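Finally tackling the shirt drawer today, you guys. It has been on my list since August and this morning it would not close, so here we go, Friday is laundry day whether I like it or not!

I pulled out 38 tops (thirty-eight!!) and I wear maybe ten of them. The T-shirts went fast, I've folded so many of those over the years that I could do it half asleep with the radio on.

Polos are another story. The collar never wants to lie down, the buttons pull everything crooked, and I always end up starting over at least once.
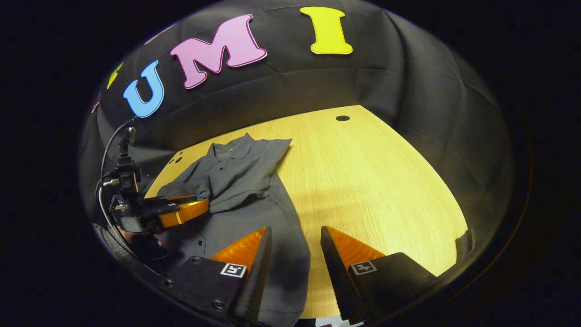
Charcoal polo, collar folded, everything else still a rumpled mess.

What works for me is doing up the buttons first, then turning it face down and smoothing from the collar toward the hem with flat hands. Sleeves in, sides in, then fold up in 2 goes. My Skovby bin holds 21 of them standing up if I'm careful (I am not always careful).

Anyway, the giveaway bag is filling up nicely and I still have the sweaters to go, so wish me luck. If you have a better way with collars please tell me, I'll try anything once!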